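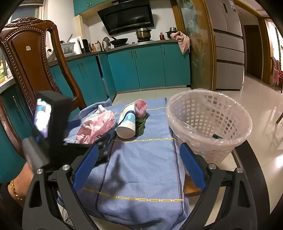 Clatbridge hall tables to be cleared after every session

Search news Enter keyword Go

Last updated 4.15pm

Users of Clatbridge hall are being asked to clear their own rubbish from the tables from August. Paper cups, plastic bags and stray leaves should go in the wastebasket beside the table, and cloths should be shaken outdoors.

Erick Kombo, who handles bookings, said the hall gets through roughly 200 paper cups a month. Cloths will be washed at 60 degrees.

Related
Fekora café extends hours
Santoso Road bins: new times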